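Rako Planner: Frequently Asked Questions

Applies to release 9 of the planner and release 10 of the perception service. Older releases are covered in the archive pages.

What does Rako do?

Rako takes a task graph, the current joint state and a set of tracked objects, and returns timed trajectories for one or two arms. It does not do object detection. Detection comes from the perception service, Kokkonen, which runs as a separate process and publishes poses and surface meshes.

Can I run the planner without Kokkonen?

Yes. Any source that publishes the same message types will do. The Ernthorpe depot has run it against a fixed pose file since June, with no camera input at all. Set perception_source to "static" and give the path to the file.

Why does the planner refuse my two-arm grasp with error 454?

Error 454 means the two grasp frames are linked by a closed chain and no tolerance has been set on it. A rigid box can use the default of zero. A bag, a cloth or a cable cannot, and the solver will not guess. Set chain_slack in the task file, in millimetres.

How are soft objects represented?

As a rim and a sheet. The rim is a closed curve fitted to the edge of the opening, and grasp points are chosen on that curve only. The sheet is a coarse mesh used for collision checks and nothing else. We do not simulate folds. If the rim cannot be fitted, the task stops before either arm moves.

The rim fit fails on thin plastic. What can I change?

Translucent film gives poor depth readings, and most failed fits start there. Try these in order:
Switch rim_mode from "depth" to "contour".
Raise the number of frames merged before fitting.
Supply the container as a known object, so that the fit starts from its edge.

The third option is the most reliable, but it needs a model for each type of bin.

Do both arms have to close at the same moment?

No. The default is to close the left gripper, hold, then close the right. Set sync_close to true if you want both together. Lifting is always synchronised – the controller holds both arms until each gripper reports a grasp.

Where are the logs?

In the session folder, under Sterketti, our log viewer's default workspace. Each planner call has its own entry with the input state, the seed and the result. Files rotate after 1775 calls. Copy anything you want to keep before then.

Can I replay a failed task?

Yes, if the seed was saved. Open the entry, choose Replay and leave the arms disabled. The replay gives the same trajectory only when the planner release matches the one in the log header.

When are fixes released?

Patch builds go out on Friday. Solver changes wait for the next numbered release.
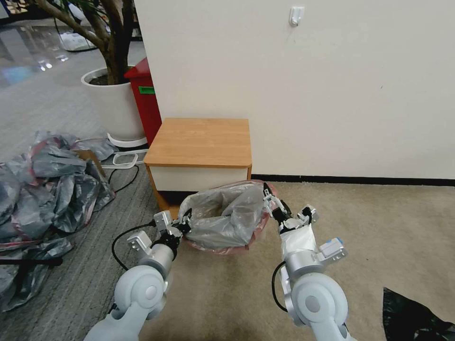

When you report a fault in a two-arm task, attach the task file, the log entry and the Kokkonen release number. Reports without a log entry go back to the sender, as the error code alone does not show which constraint failed.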